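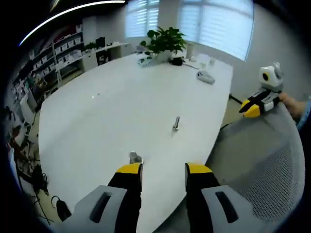
# Chapter 9: Shared Tables and Meeting Rooms

A meeting room belongs to everyone in an office and is therefore looked after, in many workplaces, by no one in particular. Desks have owners, and their owners generally know what is on them. The shared table collects what people put down while they are thinking about something else. A silver bolt standing on its head in the middle of a white conference table, with a computer mouse lying on its side farther back, is a typical case. Neither item is large, and neither prevents a meeting from taking place. Each must nevertheless be picked up, identified and returned before the room can be described as ready. This chapter deals with that work: what should stay on a shared table, what should leave it, and who decides.

Students who have completed Chapter 8 will be familiar with the sorting of personal desks. Many of the same methods apply, but the question of ownership must be handled with greater care. A small metal part may be scrap, or it may be the one fastener missing from a chair that is waiting for repair. The person who clears the table usually cannot tell which. For this reason the chapter follows the holding tray method, in which small items are neither thrown away nor left in place, but moved to a labeled tray and kept for a fixed period.

## The Kernden Office Survey

Much of the material in this chapter is drawn from a survey of shared rooms carried out by Meron Wako at the Kernden offices of Baumgart, a supplier of shop fittings. Over one spring, ending in April, Wako's team recorded every item left behind in the building's meeting rooms at the close of the working day. The final list held 103 items. Of these, 77 were small enough to be covered by one hand: pens, adapters, screws, caps, keys and folded notes. The larger items, such as coats and binders, were claimed quickly. The small ones stayed.

Wako also noted where the items were found. The center of a large table proved to be a poor place to leave anything, as it lay beyond comfortable reach from every chair. Objects placed there by someone standing were often still there after the next meeting, the seated members having worked around them. Items along the far edge were overlooked for a different reason. They sat near things that did belong in the room - a potted plant, a box, a cable - and were taken to be part of the furnishing.

## Fixed, Visiting and Stray Items

The chapter uses three terms throughout. Students should learn them before going further.

**Fixed items** are kept in the room at all times and appear on its room card. Plants, wall clocks and permanent cables are usually fixed items.

**Visiting items** are brought in for a meeting or a task and are expected to leave with the person who brought them. Laptops, samples and tools fall into this group.

**Stray items** are those with no place on the room card and no person present to claim them. A visiting item becomes a stray item when its owner leaves without it.

The distinction depends on the room card, and a room without one cannot be cleared properly. A mouse, for instance, is a fixed item in a room with its own computer and a visiting item anywhere else. Section 9.2 explains how to prepare a card, using the form adopted at the Vulham branch library.

## Surfaces and Light

A pale, glossy table shows dust, rings and fingerprints readily, and small objects stand out against it. Dark or patterned surfaces are more forgiving in appearance but make clearing slower. Daylight from windows behind a table can also produce glare, and a small bright reflection may be mistaken for a screw or a drop of water. Students are advised to check the surface from two sides of the table, and to adjust the blinds before wiping if the light is strong.

## Before You Begin

Section 9.1 opens with a practical exercise in a room of the student's choice. The exercise takes 40 minutes and requires a shallow tray, a soft cloth, blank labels and a copy of the Bellwood record sheet from the appendix. Permission should be obtained from the person who manages the room. Nothing is to be discarded during the exercise, including items that appear to be worthless.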